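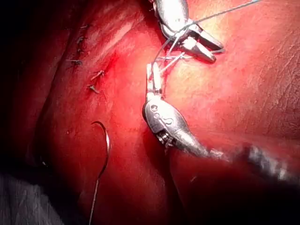
Instrument tie in progress at the closure line. Six stitches already placed, to the left of the instruments.

Suture knot tying: practice gallery

This page supports the knot tying sheet used on the Brurkton bench course. It deals with one small part of closure work: making a knot with two instruments and a fine thread, with no fingers near the tissue. The notes assume that the reader can already drive a needle and wants to look at thread handling in more detail.

The gallery opens with a single view. The entries under it refer back to that view or to the course sheet, and each is kept to a few lines. Page last revised 6 April 2022.

Thread
Grey-blue against reddish tissue. The contrast is good enough to follow each strand, which matters more than it sounds when several lengths cross. On a bench pad, avoid any thread close to the pad in colour until the throws are reliable.

Upper instrument
Jaws open, pointing down and to the right, with the thread looped around the instrument. The tips are blunt and slightly rounded. Open jaws are a common place to lose a loop. Keep the wrist angle steady and let the loop sit behind the tips.

Lower instrument
Narrow straight jaws, closed on the thread and holding it at the tips. A tip hold gives a precise direction of pull but a small contact area. Grip once and keep the grip. Repeated regripping flattens fine thread, and a flattened section does not slide well through a throw.

Arc of thread
One strand leaves the lower jaws, rises to the left and bends back towards the upper instrument. An arc like this gives working room between the two sets of jaws. On the Brurkton sheet it is called the "C" and is set before any wrap is made. If the C collapses, pull nothing. Move the holding instrument until the curve opens again.

Taut strand
The line running up and to the right is under tension, the arc is not. New users often tension both, and the whole knot then lifts away from the surface. Decide which strand is the post and leave the other one slack until the throw is ready to go down.

Knot
Several fine lengths cross just above the tissue surface, with a short loop out to the right. At this stage the throw cannot be judged as square or slipped from one view. Check it after it has been laid flat, by looking at which side each strand leaves from. A throw that rolls to one side should be eased back before the next is added.

Jaw spacing
The two sets of tips should work close together. Long travel between them means more thread in the air and more chance of catching a finished stitch. The Benar bench pads have a printed grid for this exercise. Keep both tips within 2 squares of the knot while wrapping.

Stitch line
The finished stitches form a roughly vertical line along the seam. Working to one side of a completed line keeps the old tails away from the new loop. Trim tails before starting the next tie if they are long enough to reach it.

Shadow
A faint dark shadow of the lower instrument lies on the tissue beside the wrist housing. Shadows are a useful depth cue when there is no feel through the handles. As the tip comes down, tip and shadow close on each other - slow down before they meet.

Practice set
Eight ties per set, all on the same seam, with the holding hand changed after the fourth. Stop the set if the thread frays. Record the length of tail left on each side, as uneven tails usually point to a short side that was too long at the start.

Pads and thread stock
Pads are listed under Benar, item 2288. The Dvořáček pad is softer and tears sooner under an upward pull, so it is kept for the second half of the course. The Davis practice thread is stiffer than the usual stock and holds its C more easily, but the first throw tends to spring open. Use a double first throw with it.

Further views of needle passage and tail trimming are on the November course page.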